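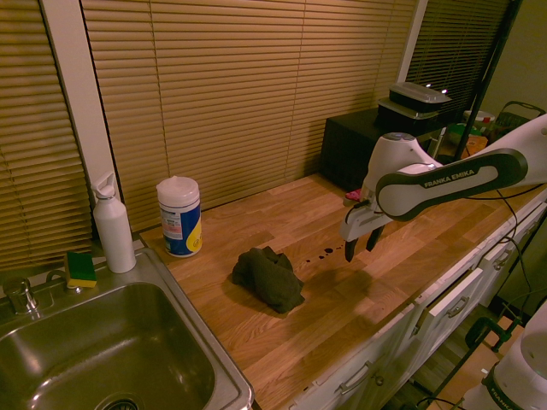

Butcher-block counter next to the sink, with a balled-up green cloth and a few dark brown drips on the wood.

Ondby Counters: README

Hi, and thanks for downloading Ondby! It's a picture set about wiping down kitchen counters, mostly wooden ones, and I've been putting it together on and off for way longer than I planned. If you've ever stood at a sink wondering whether that spot is a drip or part of the grain, you already know why I like this subject so much.

What's in the download

There are 400 pictures from 2 kitchens, which I call Clidier and Hagedorn (the folders have the same names). Clidier has 88 pictures of small spills and Hagedorn has 66. Everything left over is sink corners, cloths, sponges, wipes and counters with nothing spilled on them. Those live in the folder called "plain" and they're handy for comparing!

notes.txt goes line by line with the pictures: which kitchen, what kind of surface, what's on it, what cleaning stuff is within reach. I typed all of it by hand, so typos are mine.

How I label things

"Drips" means separate little spots. "Puddle" means one connected wet-looking shape. "Smear" is anything with a dragged edge. A row of spots like the ones in the picture up top is still "drips", even when they line up into a trail. I went back and forth on that one and ended up relabeling a whole evening's worth, so please don't make me do it again.

I don't guess at what the liquid is. Brown spots get "dark brown" and that's it. It could be coffee, it could be soy sauce, and I'm not about to pretend a photo can tell me.

Cloths get a shape word: folded, flat or bunched. Sponges just get their colors, so a yellow one with a green scrubbing side goes in as "yellow/green". Pump bottles are "pump bottle" unless there's a label I can read, and tubs of disinfecting wipes are always "wipes", whatever brand they are.

Things that might trip you up

Wood is hard! Knots and darker strips in butcher block look a lot like stains when a picture is shrunk down, so work from the large versions if you can. Shiny sinks are a pain too, because the basin picks up reflections and a bright patch can pass for water. Window blinds behind a counter change the light quite a bit depending on how they're tilted, and I didn't try to even that out.

Changes

02/01/2023: fixed the cloth labels in Hagedorn and renamed "blob" to "puddle". The old Gutthorpe folder from December is gone, it was nearly all duplicates.

Still to do: tile counters, and a better word than "plain".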